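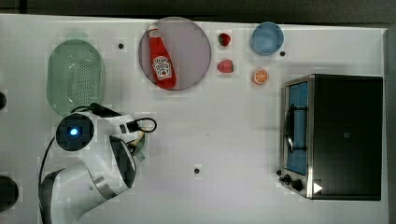
The toy kitchen table at Luritz, with the arm just below the colander.

Last updated: May 18, 2024

Welcome to the gallery! I've been teaching a robot arm to do small kitchen jobs since February, in the back half of our workshop at Luritz, and people keep asking me what a day of it is like. So I've put a page together. The project is called Clonerura (I didn't pick the name) and the idea is simple enough: I do the job through the arm, over and over, the computer keeps a record of every run, and later on the arm has a go without me.

A few notes on the table, as that's where I spend my life at the moment.

The strawberries are my favourite thing to pick up and also the ones I drop most. You come in from above, nice and slow, and close the fingers a bit earlier than feels right. I've done 191 runs of strawberry into bowl so far and I still hold my breath!

The ketchup is a different sort of job. With the bottle lying slantwise across the plate like that, I have to turn the wrist before I go down, or one finger lands on the rim of the plate. Ertürk is the bit of software that passes my hand movements on to the arm, and it has a tiny lag that you stop noticing after a morning or so.

I leave the toaster oven door for when I'm properly warmed up. The handle is curved, so you can't just pull straight back, you have to follow the door round as it comes. My first tries were dreadful (they're all saved, sadly). Steering by remote got me nowhere with it for ages, so for the door I switched to holding the arm and moving it by hand, and I got on much better.

All told we're at 749 saved runs on this table, and Rolell, who are paying for the computer time, would like 3341 by the end. Plenty of strawberries to go, then. I'll add more pictures when we get on to the drawers.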